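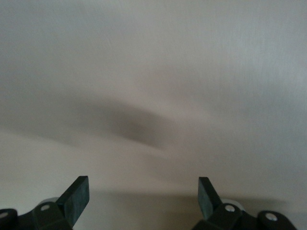
Ticket: replacement fingertips and spare gripper, Linport cell
Status: open, waiting on quote
Opened: 2018-01-30

Request
We need a price on fingertip pairs for the two-finger grippers before the February budget closes. Current stock is one pair. Supplier is Novorov.

Log
Asked Novorov for pricing at 140 and 300 pairs. They only break price at 200, so the 140 figure is the same per pair as a small order.

Purchasing asked if Cutik tips would fit. Checked the drawings. The pin spacing is different and we would have to buy their linkage too. Dropped.

Worked out usage from last year's work orders: 167 pairs across both lines. That does not include the Insaurralde job, which starts in the spring and has no history yet.

Purchasing wants to leave the spare gripper for next year. I disagree. Lead time is six weeks and a bent link stops the cell. Left it on the request as a separate line so it can be approved without the tips.

Next step
Novorov to requote at 200 pairs with split delivery, plus one complete gripper. Do not close this ticket when the tips are ordered. The gripper line stays open until it has a PO number.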